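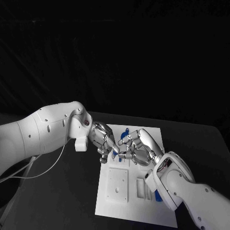 Small parts trays. I have bought too many of them and most are bad. The Brellel board is the one I kept, so quick review before I lose my notes again. It's a flat rectangular board, you set your bits out on it in the order you need them, you work over it, done. No lid, no drawers. I got the white one and I'd say get the white one. On a dark gray table a white board is dead easy to find with your eyes, and a little blue part shows up on it right away, where on my old brown tray I'd be patting around with a fingertip. Anything dark shows up too. White nylon washers, not so much. I use a scrap of blue paper under those.

Size. Fits my bench with room left for a lamp and a coffee. Bigger than I pictured from the listing, smaller than the Judeck, which I also own and will get to.

What I've used it for so far: a hinge repair on some glasses, two camera lens mounts, a wall clock, and a whole lot of sorting. I do repairs in the evening after 9 pm, tired, bad light, so this thing gets a fair test.

Good stuff first. Doesn't slide. I lean on it, I bump it with my wrist, it stays. Surface is easy to wipe, machine oil came off with a dry rag. Pencil marks wipe off too, so I draw little circles and write "left side" "right side" next to the screws. Probably my favorite thing about it and it isn't even mentioned on the box. Don't use ballpoint. I have a faint blue 4 near one corner that is never leaving.

Bad stuff. The rim is too low. If you drop a spring on it the spring is going on the floor, no question. I lost one in August and found it in my slipper. Ademir Seixas, who got me into clock repair and has opinions about trays, told me to stick a strip of felt along the edge. Did that. Works fine, looks terrible. Also there's a smell when it's new, like a shower curtain. Gone in a couple weeks.

Corners are a bit sharp. Not cut-yourself sharp. Snag-your-sweater sharp. I took some fine sandpaper to mine, two minutes.

Compared to the others. The Skerton is cheaper and has magnets, which sounds great until your screws get magnetized and start sticking to the tweezers. Returned it. The Judeck is nicer, taller rim, little numbered wells, but the wells are too deep for my fingers and I end up tipping the whole thing over to get one screw out. It holds buttons now. The Guerra mat is soft and rolls up, good for travel, but it never lies flat agian once it's been rolled. Mine has a hump in the middle and everything round heads for the edge.

Model numbers, as people always ask. Mine is the 3304. There's a smaller one, the 2598, same surface, and if you only do glasses or watches that's plenty. I tried it at a friend's place and ran out of space halfway through a lens. Get the big one if your doing anything with more than a handful of screws.

Would I buy it again, yes. Four stars out of five, one off for the rim. If they add a few millimeters to that edge I'll come back and change it.

Edit: somebody asked if it can take a soldering iron. No. Get a proper mat for that, I scorched a corner finding out.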